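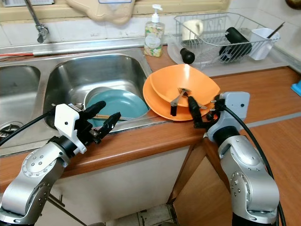
What does the Sornex package do for a two-arm robot that learns from demonstrations?

It sorts your recorded demonstrations by how much each one helps the policy, drops the weak ones, and retrains on what is left. You supply the recordings and the training code. Sornex supplies the scoring method, a small viewer for checking the scores, and a set of default settings tuned for kitchen work.

I have used it since June on a dish task in our test kitchen. The arms pick up plates, bowls and utensils around a double sink and move them to a wire rack. Before Sornex we trained on everything we had, 1051 demonstrations in all, and lived with the result. Some operators were smooth and some were not, and the policy learned from both.

Setup

Installation took most of a morning. The package expects recordings in its own layout, and the converter that comes with it did not like our camera timestamps. I ended up writing a short script to fix them. The manual covers this in one paragraph, near the back, under a heading about audio. If your camera streams are already aligned, you can skip all of that.

The first scoring pass ran overnight on one machine. After that, new recordings are scored as they are added, and the wait is short enough that we do it between sessions.

How the scoring works

The method comes from the Drosia project, which published it as a way to trim teleoperation data without watching every clip. It trains a set of small models on different slices of the data, then checks how well each one predicts the actions in clips it has not seen. A clip that makes the others worse gets a low score. A clip that is unusual but useful should keep a high one, and that is the hard part. Plain outlier filters tend to throw out the rare recoveries, where the operator fumbles a plate and saves it, and those are often the clips you want most.

Sornex keeps the method close to the original. The one real change is that it scores each arm separately before combining them. I think this is the best thing in the package. In our data one arm is often waiting while the other works, and a single score hides a lot of bad motion behind that waiting.

Results

With the default threshold, Sornex removed 141 of our demonstrations. I watched all of them. Most deserved it: long pauses, grippers closing on air, a bowl pushed along the counter when it should have been lifted. A few did not, and I put those back by hand.

We then ran the old and new policies on the same dish task, 440 trials split evenly between them. The new policy finished more of its trials and was clearly better at plates standing on edge in the basin. On stacked bowls the two were close enough that I would not claim a difference. Tongs stayed difficult for both. They slide, they open, and a score on the training data does nothing for a finger pad that can't hold a thin handle.

I also tried Mulinetti, which does the same job with a simpler filter based on motion smoothness. It is quicker and needs almost no setup. It also threw out nearly every recovery clip we had, and the policy trained on its output gave up after a missed grasp more often than the one we started with.

What I didn't like

The viewer is slow with more than 2 camera views open. It also forgets your sort order when you close it. There is no way to mark a clip as "keep always," so every rescoring means restoring the same clips again. I keep a text file for this.

The defaults assume fairly short tasks. Our longer clips, where the arms clear a whole sink, scored low at first until I cut them into sections. The Štefanec add-on does the cutting automatically and mostly gets it right – it looks for moments when both grippers are open – but it is sold separately, and I would have expected it in the main package.

Who should get it

Labs with a few hundred demonstrations or more from mixed operators will see the most from it. With a small, careful data set from one person, there is little for it to remove, and your time is better spent recording more. We are keeping it for the next round, which adds mugs and the utensil cup.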